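4.2 Task Sequencing and Replanning

The sequencer, written by Rasha Najjar, runs as a separate process from the Mokley motion planner. It holds a queue of subtasks and passes them down one at a time. Each subtask names an arm, a target object and a goal region. A subtask that fails three times is moved to the back of the queue.

Arm assignment was first done by distance to the target. This caused both arms to request the middle of the table in the same planning cycle, and the planner then returned no path for either. The final version reserves a region for one arm until its wrist has left it. Reservations are stored in a shared table with 9 entries, one per region.

The perception node was trained on 2496 labeled head camera images. Two error types remained at the end of the project:

Cups lying on their sides in a rack were merged into one detection when their rims overlapped.

Objects under an arm or its cable were dropped from the object list. We now keep the last known pose for 6 seconds before removing the entry.

The pose timeout is a fixed value in the configuration file. It was not tuned per object class.
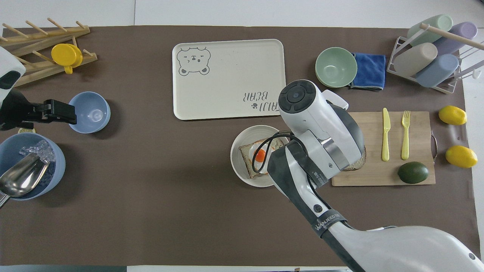 Figure 9. Head camera view of the breakfast layout, right gripper between the plate and the cutting board.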